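Home | Race Info | Course | Runner Handbook | Crew | Results | Contact

Clulach Trail Ultra
Pre-race safety inspection: course, aid stations and mandatory gear
Inspection completed 08/06/2026
Inspected by: Houda Slaoui (course) and Jericho Ocampo (aid stations, gear, medical)

Status codes: OK = no action. FIX = must be done before bib pickup opens. WATCH = acceptable now, look again on race morning.

PART A. COURSE

A1. Start corral fenced on both sides, exit for withdrawn runners marked. OK
Comment: Fencing is the interlocking type this year. Feet turned inward so people don't trip on them in the dark.

A2. Flagging visible at every junction, both directions of travel. FIX
Comment (HS): Good as far as Sukari Creek. After the creek the flags are tied too low and the ferns have come up over them. Move to shoulder height. The left-hand fork below the powerline has no flag at all, and last October two runners went down it and lost most of an hour.

A3. Reflective markers in place on night sections. OK
Comment: Walked after dark with a single headlamp on low. Next marker could be seen from the last one the whole way along the ridge.

A4. Creek crossings passable and roped where required. WATCH
Comment (HS): Sukari crossing is knee deep at the rope. The far anchor is sound. If the water reaches the painted line on the big boulder, use the bridge detour, which adds 400 metres. Detour signs are stored face down under the bridge deck.

A5. Exposed section signed and swept for loose rock. FIX
Comment: Signs are up. Loose rock on the third switchback still needs clearing by hand. Runners will be above one another here, so it has to be done before anyone is on course.

A6. Road crossings have marshals assigned and warning boards out. OK
Comment: Two marshals at the highway for the full time it is open to runners. Radios and vests allocated. Drivers get the boards, runners get a verbal stop. No one crosses on their own judgment after dark.

A7. Vehicle access for evacuation confirmed. WATCH
Comment (HS): Gate at Tolentino opens with the new key, the old one doesn't fit any more. The track past the gate is rutted and suits a high-clearance vehicle only. An ambulance should wait at the gate and we bring the patient down to it.

PART B. AID STATIONS

B1. Shelter erected and guyed against wind. FIX
Comment (JO): Brunora station has four guy lines and pegs for three. The ground there is hard, bring the long steel pegs and the heavy mallet.

B2. Drinking water supply tested and labelled. OK
Comment: Blue drums are drinking water. White drums are for sponges and hand washing. Labels on the side as well as the lid, because lids get swapped.

B3. Food stored off the ground, allergens listed at the front of the table. OK
Comment: Nut products go at one end with their own tongs. Pack-in bags are to be folded over and kept closed until the table is set up, on account of the wasps.

B4. Stove area separated from runner flow. FIX
Comment (JO): At Tolentino the stove was set up beside the chairs. Tired people sit down heavily and put their legs out. Move it behind the tables, with a metre clear all round and the extinguisher on the runner side.

B5. Drop bags sorted by bib number. WATCH
Comment: Tarps are down and the number boards are out. Highest bib issued is 517, so the last board needs to be redone. It still stops at last year's number.

B6. Check-in and check-out recorded separately. OK
Comment: Two clipboards, two people. Paper stays the main record. The tablet is a backup and loses signal at Brunora.

B7. Cut-off times posted where runners can read them on arrival. OK
Comment: Posted at eye level, large print. Station captain holds the authority to pull a runner. Crew can't appeal it at the table.

PART C. MEDICAL

C1. First aid kits complete and sealed. OK
Comment: Kit seal numbers are on the inventory sheet. Two kits had expired saline, replaced.

C2. Blankets, cots and a heat source at each overnight station. WATCH
Comment (JO): Cots are fine. Heater at Brunora lit on the second try. Have the spare on site.

C3. Weak or confused runners have a place to be assessed away from the crowd. OK
Comment: Side tent with its own light. A runner who can't give their bib number and the name of the next station stays put until the medic clears them.

C4. Radio check from every station to race control. FIX
Comment: All good except the saddle. Control could hear the saddle but the saddle couldn't hear control. Try the longer antenna, and if that fails put a relay at kilometre 43.

C5. Blister supplies. OK
Comment: Plenty of tape. Scissors are tied to the table.

PART D. MANDATORY GEAR CHECK

D1. Check tables staffed and gear list displayed. OK
Comment: Four tables. Runners empty the pack completely, and the checker handles each item. A pocket that is patted from the outside has not been checked.

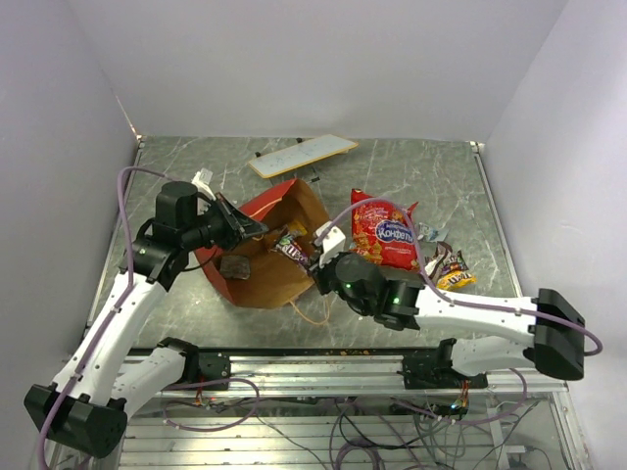

Open paper bag at the work surface.

D2. Headlamp and spare. WATCH
Comment: Switch both on. Last year several spares had flat batteries and the runners hadn't noticed. Spare batteries will be sold at the table at cost.

D3. Waterproof jacket with hood and sealed seams. OK
Comment: Wind shells are not accepted whatever the forecast. Checkers should expect arguments about this one and send them to Jericho.

D4. Emergency blanket, whistle, minimum water capacity. OK
Comment: A whistle built into a chest strap is fine if it makes a noise. Have the runner blow it.

D5. Random checks on course. FIX
Comment (JO): Need two people at Tolentino for this and we have one. Penalty sheet still shows the old times.

PART E. SWEEP AND CLOSE

E1. Sweeps briefed and carrying radio, map and spare layers. WATCH
Comment (HS): Ridge pair confirmed. Lower pair wants to swap with the early shift, which is fine so long as the handover happens at a station and in person.

E2. Head count method agreed. OK
Comment: 269 entered at time of inspection. Race control reconciles starters, finishers and withdrawals, and the course does not close until the three sheets agree. Runners who go home without telling a station are phoned, then their emergency contact is phoned.

E3. Flagging removal assigned. OK
Comment: Sweeps pull flags as they go, except on the shared section below the powerline, where the short course is still running.

Outstanding FIX items: A2, A5, B1, B4, C4, D5. Houda has the course items, Jericho has the rest. Initial and date the master copy in the race office when each one is done.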